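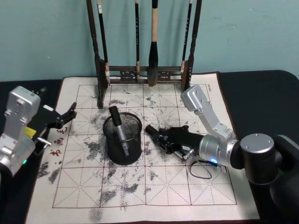
Fifteen minutes a day and anyone can learn anything, a listener in Lisby wrote to me after the last version of this talk, and why was I being so sour about it?

Fair question. Start with it. Read it out slowly, then wait.

My answer: which fifteen minutes, and learn to what standard? The claim is everywhere and I have yet to see it come with a test attached.

Slide 2. The Himetti app. Its store page promises a "daily habit for life" after 30 days. Ask the room who has kept a streak that long. Then ask who could do the thing afterward without the app open. Don't fill the silence.

Streaks measure opening the app. I had a 246-day streak in Portuguese and could not order soup in it. (Pause, they usually laugh. Move on quickly, it's a cheap one.)

Slide 3. The practice grid. A calligraphy sheet has guide lines through every square, so a stroke that lands in the wrong place shows up as wrong. Compare with a green check mark for showing up. One sentence on this, no more. I don't do calligraphy and someone in the audience will.

Slide 4. The Prullunport evening course. 400 people signed up, 175 came to the last class. The organizers call that a success. Maybe it is — but we don't know what the 175 could do at the end, since they were only asked if they enjoyed it. Enjoyment is fine. It's a different question.

If short on time, skip to slide 6.

Slide 5. The Thaweesak method, short sessions with long gaps. I think the gaps probably help. I'm less sure about the workbook that costs extra.

Slide 6. What I'd want to see before believing any of it: a piece of work from week one, a piece from week ten, and a stranger to compare them without being told which is which.

Back to the listener in Lisby. I wrote back and asked what they had learned. Read the reply only if the mood is good. Then questions. Water is under the lectern.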